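Abro hilo sobre el fallo de agarre que nos ha tenido parados en noviembre con las pinzas de mano Grandelus. Va largo y es aburrido, aviso.

1/ El síntoma: a mitad de toma, la apertura registrada de la pinza se quedaba clavada. La mano seguía cerrando y el dato no se movía.
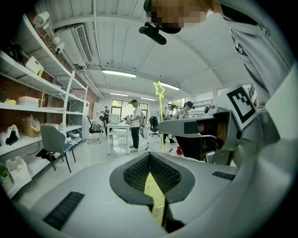 N.º 228

2/ Con objetos finos, como el palo de una varita, era donde más se notaba. De 3454 tomas revisadas, 300 tenían el tramo congelado. Todas fuera.

3/ Primero culpamos a los marcadores. Stamatia Tsoukalas los reimprimió en mate y el fallo siguió igual.

4/ Era el conector del cable. Con el tirón de la mochila perdía contacto y el programa (Closness) repetía el último valor sin dar error. Eso último es lo grave: si ese dato llega a un brazo, aprieta lo que no debe. 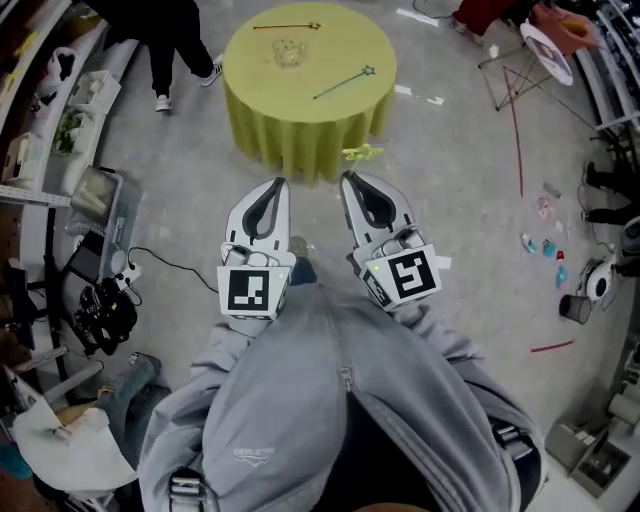 Las dos pinzas, con la mesa redonda delante.

5/ Arreglo: brida en el cable y corte de la grabación si el valor no cambia en 2 segundos con la mano en movimiento. En Wistora ya está puesto.

6/ Falta repetir las tomas perdidas. Si usáis la misma versión, mirad vuestros registros antes de entrenar nada.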